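Home Organization Basics, Pledulville Evening Classes
Handout for Unit 7: Sorting Into Open Baskets

Welcome back, everyone, and thank you for bringing in so many good questions about last week's drawer unit (the rubber band question could have kept us going until midnight!). This week we move out of the drawers and up onto the tabletop, to my favorite thing in the whole course, the plain open basket.

An open basket is forgiving. You can see into it from across the room, you can drop something in while you're on the phone, and you never have to hunt for the lid. What it does need is a clear job, and that's where most of us go a little wrong. We buy two pretty baskets, set them out, and by Thursday both of them hold keys, mail, half a lemon and a glove.

So before anything goes in, please do the following at home:

Clear the surface completely and wipe it down.
Set out two baskets with a good gap between them.
Write one word for each on a sheet of paper and lay it in front. Plain marker is fine, and so is messy handwriting.
Put the things to be sorted between the baskets, where you can reach them all.

Keep the words short and ordinary. "Fruits" is a lovely label. "Items for the kitchen, mostly" will give you trouble before the week is out. Paper is better than a printed tag at this stage, as you will very likely change your mind once or twice, and I would much rather you did it now than after you've ordered the fancy ones from Fumavell.

Pick up one thing at a time and say its group out loud. It feels silly for a minute or two, and then it gets surprisingly restful. Anything that fits neither word stays on the table until the end, and we'll talk about those leftovers in class. Bring yours along in a bag if you like!

Reading for next time: the Pevard workbook, pages 33 to 38, and the short exercise on page 83.

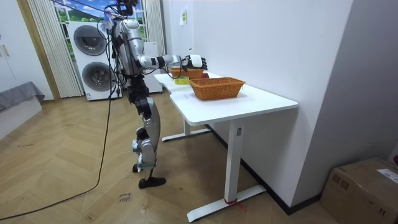
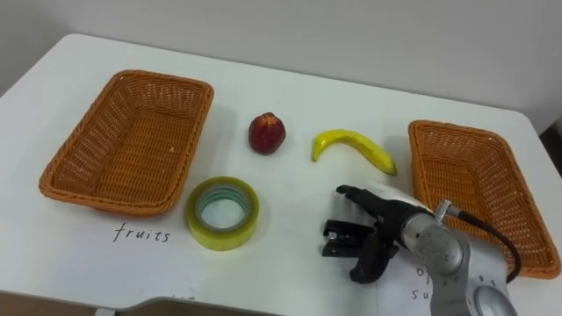
Unit 7: woven baskets on a white tabletop.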